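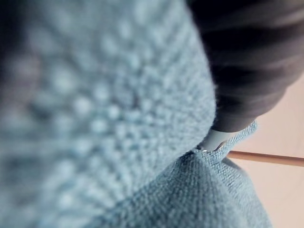 Fingertip on blue knit, very near view

Home Reviews Workplace Tools Contact
Search this site Enter keyword Go
Reviews > Workplace > Robots > Vudar two-arm unit

Vudar two-arm room robot, review after 60 shifts
By Modupe Oyelaran, April 7, 2022

I supervise the room team at Wirosley, where we rent furnished short-stay apartments. Since January we have the Vudar on lease from Jostilmont. I write this review for other supervisors, so I will speak mostly about the staff and less about the motors.

The job we gave it is small: lift the pillows, put them back in their places, go to the next sofa. For a person it is easy work, but you bend for it all day. My two oldest colleagues have told me that their backs are better in the evening. I believe them, because they ask less often to change shifts.

The speed is poor. A person is finished with a sofa before the robot has brought both hands to the right height.
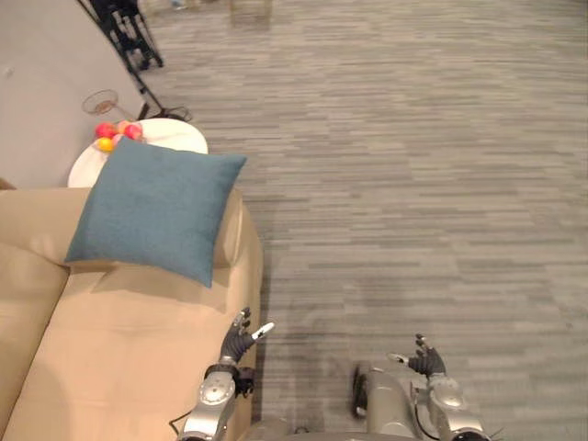
Salamatu Idahosa: We have the same model at Ogbonna and I don't agree that speed is the problem. Our people lost the quiet hour when they did the light tasks together and talked. Now only the heavy tasks are left for them.

I think she is right, and I had not thought of it before our own team said the same. With us the pillows were also the rest between two bathrooms. We now give a fixed pause of ten minutes, and it should have been in the plan from the first day.

About the grip I have few complaints. It takes a pillow with two hands, one at each side, and it presses quite strongly. On soft covers I would ask for a lighter setting. The cables at the arms are my other wish, they should be better covered.

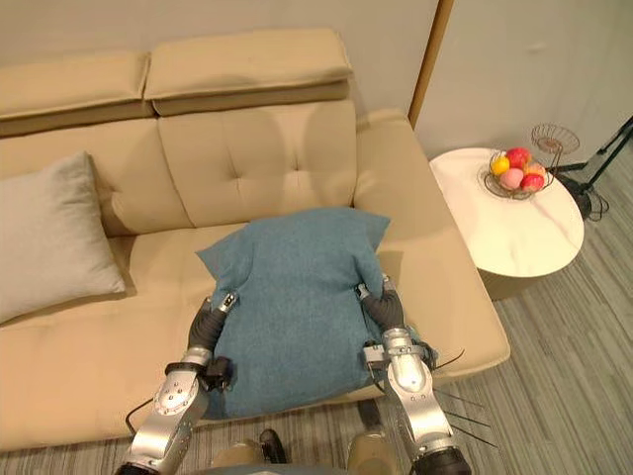

Efe Jibrin wrote to me after the first version of this page that the training is what you pay for, and that with only one trained person the machine will stand in a corner whenever this person is sick. We trained four. It cost us 3000 dollars more than the offer said.

The lease is 4000 dollars for each quarter. No hours were cut at Wirosley, and I would not recommend it to somebody who plans to cut them. Three stars of five.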